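把持動作ソフトウェア開発 進捗報告書
提出先:Hakano 研究助成窓口
報告対象:2020年8月分

1 報告の範囲

本報告は、卓上物体の把持を対象とした制御・認識ソフトウェアの開発について、当月の作業内容と残課題をまとめたものである。契約上の作業項目のうち、(ア)シミュレーション環境の整備、(イ)手先視点画像を入力とする認識部の改修、(ウ)把持計画部の再実装、(エ)評価ツールの整備が対象となる。実機側の作業は当月の計画に含まれていない。

ソフトウェアの構成は前回報告から変わっていない。シミュレーション環境を Drillden、認識部を Guerra、把持計画と動作生成を Peltix と呼ぶ。三つは別々のリポジトリで管理しており、版の組み合わせは評価ツール側の設定ファイルで固定している。

2 進捗の概要

(ア)は完了した。(イ)は改修を終え、回帰試験を実施中である。(ウ)は計画より遅れており、指の開き幅を決める処理の置き換えが残っている。(エ)は記録形式の変更まで終わり、集計画面の作成に着手した。

遅れの主な原因は、把持計画部の旧コードが座標系の変換を複数箇所で重複して行っていたことにある。変換を一か所にまとめる作業を先に行ったため、開き幅の処理に入るのが後ろにずれた。全体の納期への影響はないと見ている。

3 シミュレーション環境(Drillden)

前回の指摘事項であった、影の描画と接触計算の時刻のずれを修正した。従来は描画が物理計算より一ステップ古い状態を参照しており、指が閉じる間に画像上の位置と接触判定が合わない場合があった。修正後は両者が同じ状態を参照する。

同時に動かす環境数は64とした。これより増やすと描画待ちが支配的になり、全体の処理量は伸びなかった。描画を省いて物理計算だけを回す設定も残してあり、把持計画部の単体試験ではこちらを使っている。

物体の初期配置は乱数で決めるが、種を記録に残すようにした。失敗した試行を同じ配置で再実行できるため、原因の切り分けにかかる手間が減った。照明の向きと影の濃さも同じ種から決まる。

なお、物体同士が初期状態でめり込む配置がまれに生成される不具合が見つかった。配置直後に干渉を調べ、該当する場合は引き直す処理を加えた。引き直しの有無も記録に残る。

4 認識部(Guerra)

手先視点の画像から、対象物の領域、縁の楕円、軸の向きを推定する処理を改修した。変更点は次のとおりである。

・縁の楕円のあてはめに、輪郭の外側と内側を区別する手順を加えた。カップの内壁が明るく写る条件で、内壁の明暗の境目を縁と取り違える誤りが減った。
・対象物にかかる影の境界を輪郭候補から除く条件を見直した。除外の基準は色相の変化量に置いている。
・指の領域を関節角から計算し、あらかじめ画像から除くようにした。以前は指の暗い部分が対象物の影と一体で扱われることがあった。
・出力に信頼度を付け、把持計画部が推定値を使うかどうかを判断できるようにした。

推定の周期は200ミリ秒を上限として設計しており、現在の構成でこの上限に収まっている。上限を超えた場合は前回の推定値に古さの情報を付けて渡す。把持計画部は、古さが許容値を超えた推定値を受け取ると指の動作を止める。

残っている問題は、縁の一部が指で隠れた状態での軸の向きの推定である。隠れる範囲が左右で大きく異なると、楕円の長軸が隠れていない側に引かれる。次の版では、直前の推定と手先の移動量から予測した楕円を初期値に使うことを試す。

5 把持計画部(Peltix)

把持候補の生成と、候補から動作列を作る処理を分離した。これにより、候補の評価だけを単体で試験できるようになった。候補の評価には、指先と側壁のなす角、周囲物体との距離、手首の可動範囲に対する余裕の三項目を用いる。重みは設定ファイルで与え、コード内に固定値を持たない。

周囲物体との距離は、これまで対象物の中心から測っていた。先細りの形状では中心からの距離が指の通り道の余裕を表さないため、指の掃引領域から測る方式に改めた。計算量は増えるが、候補数を絞った後に計算する順序としたので、計画時間への影響は小さい。

未了の作業は前述の開き幅の決定である。現在は対象物の種別ごとに決めた値を使っており、縁と側壁で直径が異なる物体では、つかむ高さに応じた調整ができない。認識部が出す楕円の寸法から開き幅を計算する実装を進めている。単体試験は書き終えており、結合が残っている。

6 評価

当月の評価では、単独のカップ、およびカップの周囲にブロックや板を置いた配置を対象に、1,976回の試行を記録した。このうち239回が失敗と判定された。判定は評価ツールが自動で行い、基準は前回報告と同じである。

失敗の記録を見直したところ、目立つのは次の傾向であった。

・接近の終わりで片方の指が先に側壁に触れ、対象物が回る。
・縁の推定が途中で切り替わり、目標位置が飛ぶ。動作生成側の変化量制限で停止し、時間切れとなる。
・周囲の物体を避ける候補が見つからず、計画が打ち切られる。

一つ目は開き幅の問題と関係が深く、(ウ)の残作業が終わった時点で再評価する。二つ目は認識部の信頼度を使った抑制で対応する。三つ目は候補生成の刻みを細かくすれば減る見込みだが、計画時間との兼ね合いを調べる必要がある。

背景には縞模様の面を使い、複数の影を重ねた条件を標準とした。模様と影の境界が多い条件で認識部の誤りを早く見つけるためである。カップは赤一色のものを用いた。背景物の見え方が手先の視点によって変わる例を以下に示す。 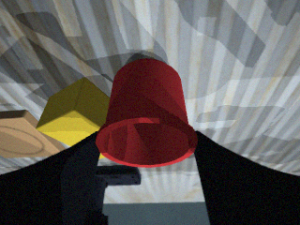
黄色のブロックがカップの左奥に見える視点。板は左端に一部だけ入る。
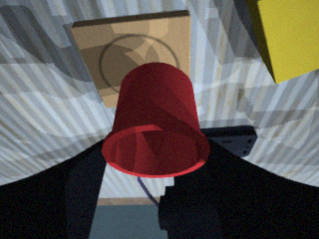 いずれの視点でも、カップの口は画像の下側を向き、左右の指の間にある。二つ目では板の一部がカップに隠れ、黄色のブロックは右上に入る。認識部の回帰試験では、このように背景物の位置が変わる画像を組にし、対象物の領域に背景物が混入しないかを調べている。

7 評価ツールの整備

試行の記録形式を、画像、関節角、推定値、計画結果を同じ時刻軸で読み出せる形に改めた。旧形式からの変換スクリプトを用意し、過去の記録も新しい集計にかけられる。変換後の値が元の記録と一致することは確認済みである。

集計画面は、失敗の種別で絞り込み、該当する試行の画像と推定値を並べて表示するところまで動いている。版の組み合わせごとの比較表示は未実装である。

記録の容量が増えたため、成功した試行の画像は間引いて保存する設定とした。間引きの間隔は設定で変更できる。失敗した試行については全画像を残す。

8 課題と対応

(1)開き幅の計算の結合
認識部の出力形式が固まったため、着手できる状態にある。結合後、当月と同じ種の配置で評価をやり直し、失敗の内訳を比較する。

(2)指による遮蔽がある場合の軸推定
予測した楕円を初期値とする方法を先に試し、効果が足りなければ、遮蔽された範囲を除いたあてはめに切り替える。両方式の比較に必要な画像は記録済みのものから選ぶ。

(3)三つのソフトウェアの版管理
組み合わせを設定ファイルで固定しているものの、更新漏れを検出する仕組みがない。評価の開始時に版を照合し、不一致なら開始しない処理を加える。

9 次期の作業予定

・開き幅の計算の結合と再評価
・縁の推定の切り替わりに対する抑制処理の実装
・候補生成の刻みと計画時間の関係の測定
・版の照合処理の追加
・集計画面の比較表示の作成

10 費用の執行状況

計算機の利用料は計画の範囲内である。記録用の保存領域を追加したが、予備費の範囲で処理した。費目間の流用はない。明細は別紙の執行表に記載した。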